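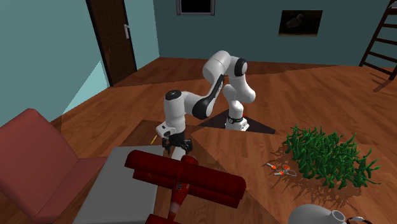

Step 4. Load the room and check the collision shapes

Okay, so by now you've got Rodolow installed and the arm shows up when you start the viewer. If it doesn't, go back to Step 3, it's almost always the license path (I've done it wrong three times on my own laptop).

Now we load the full room. I'm using the one called cluttered_room because it has the toy biplane, the plant and the scissors in it, and those are just the sort of shapes that make a planner grumpy. You can follow along with your own room if you like, but do this one first!

4.1 From the Scene menu, pick Open and choose cluttered_room. Give it a moment. The plant takes the longest to load, all those spiky blades.

4.2 Click the arm once so its name turns bold in the side list. Everything from here on applies to whatever is bold, and if it's the armchair that's bold you'll get a very confusing error about missing joints.

4.3 Press C to turn on collision shapes. You'll see a see-through shell drawn over each object. Fly around with the arrow keys and have a good look before you go on.

Note: The shell for the biplane comes as one big box by default, and that box fills in the gap between the upper and lower wings. For a lot of jobs that's fine. If you want the gripper to get in anywhere near the struts, select the plane, open Shape, and change Box to Split. Split gives you a handful of smaller pieces that follow the wings pretty well. Bianka Bodnár wrote that tool and it's my favorite thing in the whole package.

4.4 Do the opposite for the plant. Leave it on Box, or use Dome if you have the newer build. I once tried Exact on the plant and went to make lunch, and when I came back it was still counting triangles.

4.5 Set the padding. It's in the same Shape panel, and the number is in millimeters. Start with 30 for everything. You can bring it down to 10 for the thing you're reaching toward once you trust your plans, but I keep the table at 30 all the time.

Caution: Padding is added to the arm's links too, if the Links box is ticked. Ticked on both sides, you've doubled it, and the planner will tell you the start pose is in collision when the gripper is just hanging open in the air behind the biplane's upper wing. Untick Links and try again.

Step 5. Plan your first move

5.1 Open the Godulier panel on the right. That's the planner. Leave the method on Default for now. Hanane Abou Zeid will happily tell you why you should be using one of the others, and she's probably right, but let's get one plan working first.

5.2 Choose Set Start, then Use Current. The gripper should be open and pointing down. If yours is closed, type open in the command box and hit Enter.

5.3 Drag the ghost gripper to a spot over the light wooden tabletop, a little above the scissors. It goes green when the arm can reach and red when it can't. Don't go right down to the surface yet, we'll do grasps in Step 7.

5.4 Set the time limit to 230 milliseconds and press Plan. You should get a blue line from start to goal, curving up and over.

5.5 Press Preview, not Run. Watch the elbow as well as the hand! I spent my first month looking only at the fingers, and meanwhile the elbow was doing all kinds of silly things up high.

If the plan fails

Press Plan again before you change anything. The default method uses random samples, so one failure doesn't tell you much. If it fails five times in a row, look at the log:

Start in collision: see the caution in Step 4.
Goal in collision: raise the ghost a bit, or lower the padding on the scissors.
Timed out: bump the limit up to 1,090 milliseconds. If that still isn't enough, something is boxed in, so press C again and hunt for a shell that's bigger than it ought to be.

Once you have a plan you like, save it with a name you'll recognize later (mine are full of things like over_plant_2_better). You'll need it for the speed settings in Step 6.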